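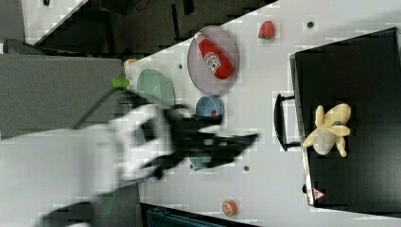
Saí de casa às sete da manhã com um termo de café e uma sanduíche mal embrulhada, porque Dridholm fica a 104 quilómetros e eu não confio em áreas de serviço. Ia ao dia aberto da Wokimlow, a fábrica de loiça infantil e comidinhas de brincar. Sim, fui sozinha, sem crianças, e diverti-me imenso!

O estacionamento é pequeno e já estava cheio quando cheguei. Acabei por deixar o carro atrás da padaria, a uns bons dez minutos a pé e sempre a subir (levem sapatos decentes). À entrada dão-nos um autocolante com o número do grupo e uma bata que não fecha à frente a ninguém com mais de um metro e meio. Calhou-me o grupo das nove e meia, 21 pessoas, quase tudo famílias e um casal que colecciona bules.

## A parte dos moldes

Começa-se pela sala dos moldes, e eu podia ter lá ficado a manhã inteira. Têm 37 moldes antigos pendurados na parede, alguns de coisas que já não se fazem: um peixe inteiro com escamas, uma alface que parece um repolho, um pudim com a forma torta. A guia contou que a alface foi um fracasso de vendas durante anos e que agora há quem lhes escreva a pedir que volte. Eu comprava.

Depois passa-se à linha de enchimento, que faz um barulho tremendo, e à zona da cor. Estava convencida de que era tudo pintado à mão, mas a cor vem quase sempre já no material e só os pormenores levam pincel. Cada pessoa dessa secção trata de uma peça só durante a semana inteira. Perguntei se não era aborrecido e responderam-me que aborrecido é o milho, por causa dos grãos. Fiquei com imensa pena de quem apanha o milho.

O que mais me prendeu foi a conversa sobre tamanhos. Um frasco de brincar tem de caber na mão de uma criança e ainda assim parecer o frasco lá de casa, e parece que se discute aquilo até ao milímetro. Cá para mim o ketchup ganha a todos: vermelho, tampa branca, rótulo com letrinhas minúsculas, e pousado num prato fica logo meio almoço servido. O morango também é um mimo, com a superfície assim um bocadinho rugosa.

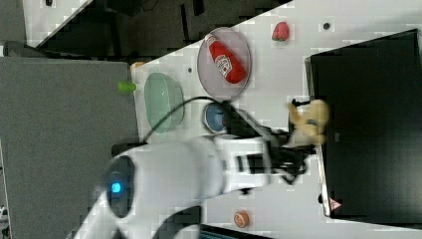 ## Almoço, loja e regresso

O almoço foi na cantina da fábrica. Sopa de feijão boa, massa assim-assim, e de sobremesa umas bolachas da Cui que são ali da terra e que recomendo muito (as de limão, não as de canela). Comi quatro e trouxe um pacote.

A loja é uma perdição. Há um cesto de peças com defeito com descontos até 60 por cento, e foi lá que perdi a cabeça: trouxe três taças, meia dúzia de ovos estrelados e uma fatia de queijo sem buracos. A loja só aceita dinheiro, e o multibanco mais próximo é o da padaria, ou seja, lá fui eu ladeira abaixo e ladeira acima outra vez.

Ainda espreitei a tenda da Fateck no pátio, onde vendiam mochilas e lancheiras, mas a fila era enorme e eu já tinha os pés desfeitos. Às três e um quarto estava no carro.

A visita é gratuita mas convém inscrever-se com antecedência, e o primeiro grupo da manhã é o mais calmo. O próximo dia aberto é em Janeiro e já pus o nome na lista, desta vez com a minha irmã, que quer ver o peixe com escamas.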